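Tarnness Shared Workshop
31st October

1/ The workshop's two-arm cell, built by members under the Fekete project, is now open for evening bookings. Both arms are mounted on one aluminum rail at the front.
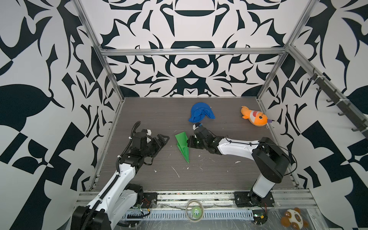 Both arms and the green paper airplane, Tarnness bench.

2/ Current work concerns paper handling. Members have logged 748 trials with folded and flat sheets. Grip force remains the main difficulty. 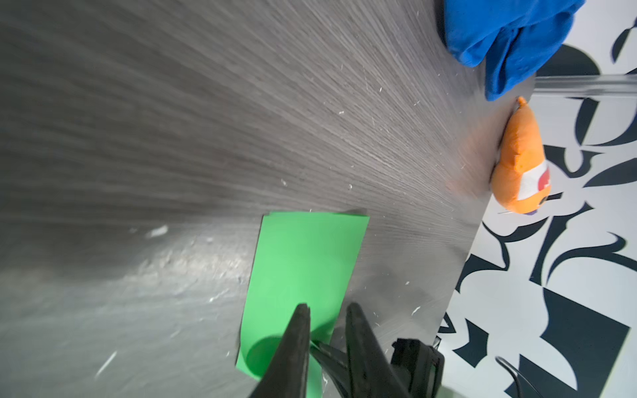
3/ Revised finger settings will be tested through December. Booking requests should quote project number 3581 and allow 2 days for a reply.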